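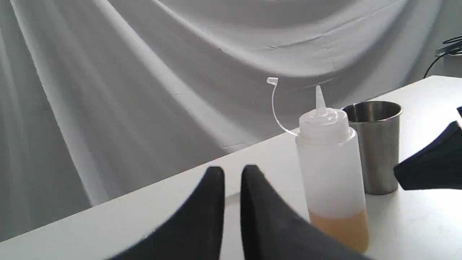 O frasco doseador, com a tampa presa por uma tira, e o copo de aço inoxidável.

O posto de tempero ocupa pouco espaço na cozinha de preparação da Prosside, em Bragança. Carolina Seixas, responsável pela organização dos postos, reduziu-o a um tabuleiro, um frasco doseador e um copo metálico. «O resto saiu da bancada em agosto», explica. «Ficou o que se usa em cada serviço.»

A conversa decorreu antes do turno da tarde e começou pelo frasco. É de plástico translúcido, com bico cónico e tampa de rosca. Carolina Seixas prefere-o às garrafas de vidro por uma questão de leitura do nível. «Com o vidro escuro que tínhamos, era preciso pegar na garrafa e incliná-la. Num plástico leitoso vê-se a cor do conteúdo contra a parede. Quando o nível desce ao quinto inferior, o frasco vai para a reposição.»

A reposição não se faz por cima do resto. O conteúdo é transferido, o frasco é desmontado e as peças são lavadas em separado: corpo, tampa de rosca e bico. A zona crítica, segundo a responsável, é a rosca. «O óleo sobe pela rosca e acumula-se por baixo do colar. Se não se desmonta, ao fim de 10 dias a tampa já não veda e o frasco escorrega na mão.»

A tira flexível que liga a tampinha do bico à tampa principal foi critério de compra. No modelo anterior as tampinhas eram soltas e perdiam-se na lavagem. «Um frasco sem tampinha fica aberto entre serviços. A tira tem o inconveniente de ser mais uma superfície a escovar, sobretudo no ponto onde encaixa. Aceitamos esse trabalho.»

Os artigos da cozinha estão inventariados numa folha fornecida pela Bitbridge. O frasco tem a referência interna 2141 e o copo a 1603. As referências não são marcadas nas peças, por opção. «As etiquetas descolam na máquina e a cola fica. Identificamos a prateleira e o lugar no armário. A peça volta sempre ao mesmo sítio.»

Sobre o copo, a entrevistada é breve. É um modelo de paredes direitas, ligeiramente mais estreito na base, em aço escovado. Serve para misturas pequenas e para receber colheres de prova. «O aço escovado disfarça os riscos, o que é cómodo. Também disfarça a película de gordura, e por isso o controlo faz-se com o dedo, depois de seco.»
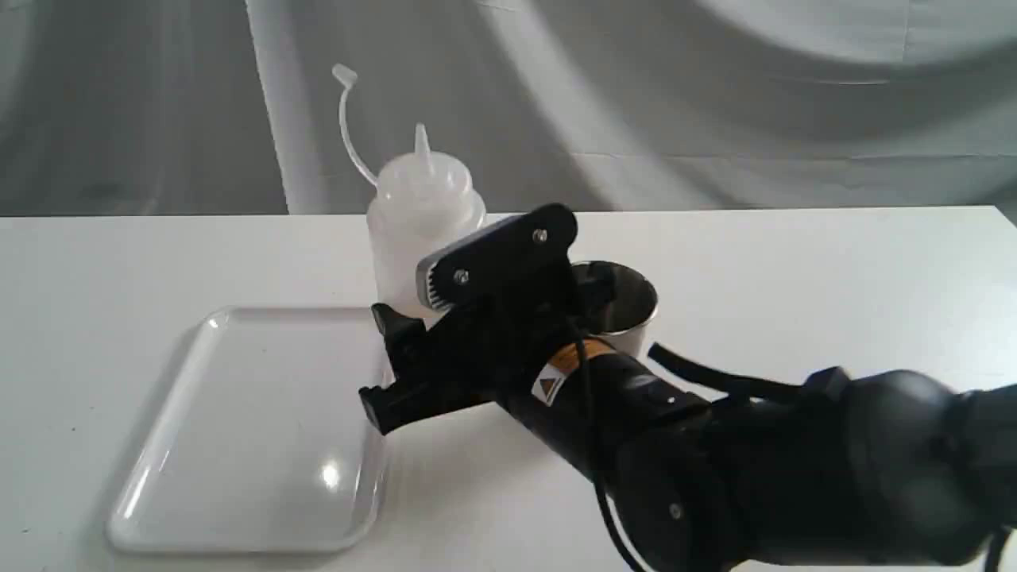
Tabuleiro branco vazio à esquerda; frasco e copo mais atrás, sobre o tampo branco.

O tabuleiro branco delimita a zona de trabalho. Os recipientes ficam fora dele e só entram as porções a temperar. Carolina Seixas trouxe a regra da Kimesthorpe, onde trabalhou antes de regressar a Trás-os-Montes. «Lá, o tabuleiro cheio de utensílios era considerado um posto por arrumar. Aqui aplico o mesmo. No início do turno tem de estar vazio.»

A cor também foi discutida. Houve uma proposta para tabuleiros cinzentos, que mostram menos as manchas. Foi recusada. «Se há uma gota de óleo, quero vê-la. Sobre branco, o âmbar distingue-se bem. No tampo acontece o mesmo.»

No fecho, o posto é desfeito em 2 tempos: primeiro os recipientes, depois o tabuleiro. O tampo é limpo do fundo para a frente e fica livre até à manhã seguinte. Os frascos guardam-se na vertical, com a tampinha colocada.

Está por resolver o tamanho do bico. Carolina Seixas considera a abertura atual adequada ao óleo e apertada para molhos com ervas. «Pode cortar-se a ponta, mas depois a tampinha deixa de servir. Pedi outro modelo para comparar. Ainda não chegou.»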